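Talavera Household Textile Survey: Data Card

Version 3, released in July
Maintained by the Revness Institute for Home Economics
Contact for questions about content: Katia Fontana
Contact for questions about files and access: Lovely Lumbao

Summary

The Talavera Household Textile Survey is a collection of written diary records on how households wash, dry, mend, store and discard clothing and linens. It contains entries from 360 households. Each household kept a diary for 14 days and completed one closing questionnaire. The collection is intended for research on home energy and water use, the service life of garments, and the division of housework.

The data are supplied as plain tables in comma-separated form. No special software is required to read them. A codebook is included with every download and should be read before any analysis is begun.

Contents of the release

households.csv – one row for each household, with size, type of dwelling, and laundry equipment available
diary.csv – one row for each diary entry
garments.csv – one row for each garment listed in the closing questionnaire
codebook.txt – definitions of all variables and codes
changes.txt – differences between this version and earlier ones

Diary entries

An entry was made whenever a member of the household completed a laundry task. Participants recorded the task, the start time to the nearest quarter hour, the type of item handled, and the person who carried out the work, identified by a letter. Tasks are coded under seven headings: sorting, washing, drying, ironing, folding, mending and putting away. Folding and putting away were a single heading in version 1. They were separated in version 2 at the request of users, and the older entries were recoded by hand from the participants' own notes.

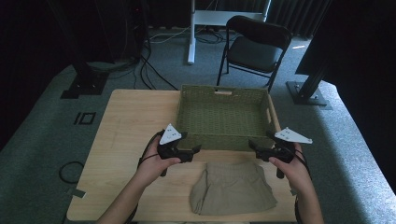 Khaki garment, folded, with a woven storage basket.

Items are grouped by type and by weight of cloth. Pants and shorts share one code, as do sheets and pillowcases. Socks are recorded by the load and carry no individual code. Where a participant wrote only "clothes" or "mixed," the entry was kept and given the code 99. Users who need item-level detail should remove these entries first.

Storage variables

The closing questionnaire asked where each listed garment was kept when out of season and when in regular use. Answers were coded as drawer, closet rod, open shelf, basket or bin, bag, or other. The material of the container was not recorded. A garment kept in a basket inside a closet is coded as basket or bin, and the variable "within" gives the larger piece of furniture.

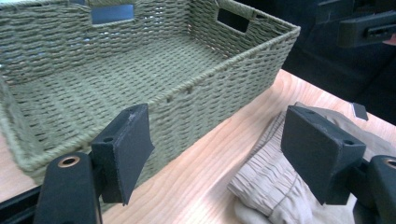 Version 2 applied this rule unevenly, and a number of baskets on closet shelves were entered as open shelf. The error has been corrected in the present version. Results on storage that were drawn from version 2 should be checked again before they are cited.

Recruitment and consent

Households were invited by letter and by notices in public libraries. One adult in each household gave written consent, and every other adult named in the diary was asked to sign separately. Participants could withdraw at any time before the files were closed. Addresses were held apart from the diaries and have been destroyed.

Known limits

1. Renters in large buildings are underrepresented. Shared laundry rooms appear in the data but should not be used to estimate how common such rooms are.
2. Saturday entries are more complete than those for other days. Many participants wrote up the week's tasks in one sitting, and start times for earlier days may be less exact.
3. Mending is rare in the diaries. The garments table is the better source on repair.
4. Twenty households returned the diary without the questionnaire. They are retained and marked with the value 0 in the column "closing."

Missing values

An empty cell means that the question was asked and left blank. The code NA means that the question did not apply. The two should not be combined.

Access and terms of use

The files may be used free of charge for research and teaching. Redistribution of altered files is permitted if the changes are listed and the version number is removed. Attempts to identify a household or any of its members are prohibited. Published work should name the Talavera Household Textile Survey and state the version used.

Corrections may be sent in writing to Ms. Lumbao. Please give the file name, the row number and the nature of the error.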